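Connecting and Setting Up the Prerava D2 Headphone Amplifier

Read this section before you switch the unit on for the first time. You will need the power supply that came in the box, a USB cable or an RCA cable, and your headphones.

Choosing an input

The D2 has 2 inputs on the rear panel: USB for a computer, and a stereo RCA pair for a CD player, tape deck or phono preamp. Both can stay connected. The front switch picks the one you hear. A turntable can't be plugged straight into the RCA jacks unless it has its own built-in preamp.

Connecting to a computer

1. Turn the volume knob fully counterclockwise.
2. Plug the power supply into the DC IN jack, then into the wall outlet.
3. Connect the USB cable to the rear of the D2 and to a free port on the computer. If sound drops out through a hub, move the cable to a port on the computer itself.
4. Press the power button. The front light blinks amber for 4 seconds while the output relay is held open, then turns green.
5. Open the sound settings on the computer and choose "Prerava D2" as the output device.
6. Set the computer's own volume to maximum and use the knob on the D2 from then on.

Note: Units sold before July need firmware 12 for playback from phones and tablets. The file is on the Sterkelmont support page under Downloads. Don't unplug the USB cable during the update.

Connecting an analog source

1. Switch off both the source and the D2.
2. Run the RCA cable from the LINE OUT jacks of the source to the LINE IN jacks of the D2. Red is right, white is left.
3. Set the front switch to LINE.
4. Switch on the source first, then the D2.

Setting the gain

The gain switch is on the underside, next to the serial number label. LOW suits in-ear models and most portable headphones. HIGH is for full-size headphones that stay too quiet with the knob past the halfway mark.

CAUTION: Take your headphones off before you move the gain switch. The change in level is immediate and can be very loud.

CAUTION: Never use a mono plug in the headphone jack. It shorts the right channel and may trip the protection circuit. If the light turns red, pull out the plug, switch off the unit, and leave it off for 2 minutes.

Placement

Leave space above the vents and don't stack other equipment on the case. The top gets warm in normal use. Keep the D2 away from routers and large power transformers. If you hear a hum on LINE only, try a shorter RCA cable, or plug the source and the D2 into the same power strip.

The optional Pillai stand holds the unit upright. Fit the rubber feet to the stand before you slide the unit in, with the knob at the top.

For repairs in or out of warranty, write to Kirsty Greenwood at the Darkport service desk. Include the serial number and a copy of your receipt.

Section revised 28 Sep 2020

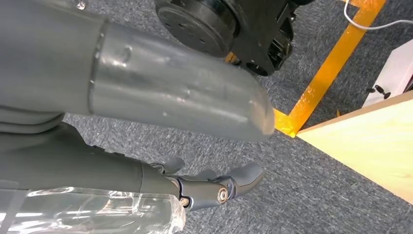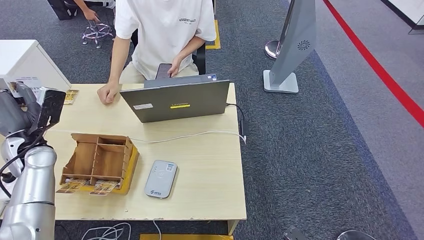

Second picture: laptop open on a desk, power cable connected at the side.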